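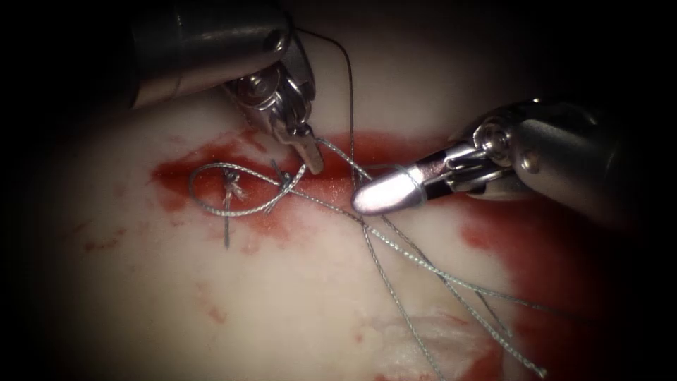 The Huvness Code is a voluntary code of practice for teaching and research laboratories that operate robot arms and teleoperated surgical instruments outside the clinic. It covers bench work on practice tissue, handling of laboratory vessels, and the recording of both by fixed and wrist-mounted cameras. The code was drafted at Clurnura and first circulated in August as a set of 15 clauses. It has no legal force and does not replace workplace safety law, manufacturers' instructions or medical device regulation.

Scope

The code applies to "attended benches", meaning any workspace where an operator is in the room and able to reach a stop control. Fully enclosed production cells are excluded, as is any procedure on a living patient or animal. Clause 2 extends the rules to desks and walkways inside the reach of an arm, even when they are used for other work. In many university buildings the arm shares a room with computer desks, and the early drafts were criticised for treating the bench as if it stood alone.

Reach is measured with the gripper fitted. The measurement is repeated whenever a gripper is exchanged, and the outline is taped or painted on the floor. Cables running along the outside of an arm must be given enough slack for the full range of every joint, but must not be able to catch on a monitor, chair or window fitting. Clause 4 limits the speed of the arm to 400 millimetres per second while anyone is seated inside the marked outline. Laboratories may set a lower limit, and the Shearer teaching rooms did so from the outset.

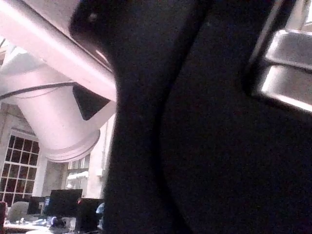
Suturing and instrument practice

Clauses 6 to 9 deal with paired surgical instruments. The main requirements are:

- Both instrument tips are to be kept in view of at least one camera while either is holding a needle or thread.
- Thread is not to be tensioned between the jaws and the tissue until the operator has checked that no loop lies around the other instrument.
- Cut ends are left in place until the exercise is finished, then collected with forceps and recorded on the bench sheet.
- Stained practice tissue is to be labelled with the colouring used and discarded at the end of the session.
- Needles are counted in and counted out. If the counts differ, the bench is closed until the needle is found.

The code makes no recommendation on knot type or on the number of throws. An annex on thread length was proposed and dropped, the drafters having found that local teaching varied too much for a single figure to be useful.

Lighting is covered in clause 9. Polished jaws and wrists throw strong highlights, and an operator working from a screen can mistake a glint for a needle. The lamp is to be adjusted with both instruments in working position, and an area of tissue bleached out on the screen is to be treated as unseen. The same applies to the dark margins of an endoscopic picture -- an instrument may not be parked there.
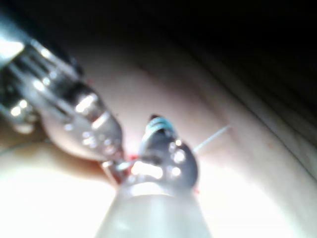
Vessels and dispensers

A vessel or dispenser held by a gripper is covered by clauses 10 to 12. Each one carries a number, which is entered in the bench log against its contents and the date of last cleaning. The number must be placed where the gripper fingers will not cover it.

Clear plastic is to be inspected for cracks before gripping, and grip force is set with the vessel full. Nozzles and outlets are to point away from the operator's seat. Where daylight falls directly on the bench, the drafters advise checking the camera exposure at the start of the session and again after midday, particularly in rooms with large windows. Blinds are permitted as an alternative.

Records

Every session is logged, including those in which nothing was completed. The log gives the operator's initials, the cameras in use, the tools fitted and any stop. Recordings in which a bystander or a readable computer screen appears must be reviewed before they leave the laboratory. In its first year the Climus register, which collects stop reports from laboratories using the code, received 173 entries. Of these, 8 led to a change in wording, most of them in clause 4.
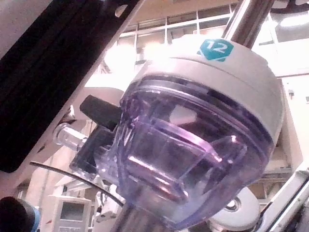

Reader comments

benchside: Good summary. Worth adding that clause 4 covers people standing as well in the revised text. Ours was reprinted 10/2/23 and the word "seated" has gone.

kookaburra_lab: Is the needle count meant to include broken pieces? We log each piece on its own line but the lab down the hall tapes them to a card and writes one entry.

benchside: Each piece, as far as I know. The card is fine if it stays with the sheet.

tm_north: We've used the floor tape rule for a while now. The tape lifts near the doorway, so we went to paint. Check with your building people first.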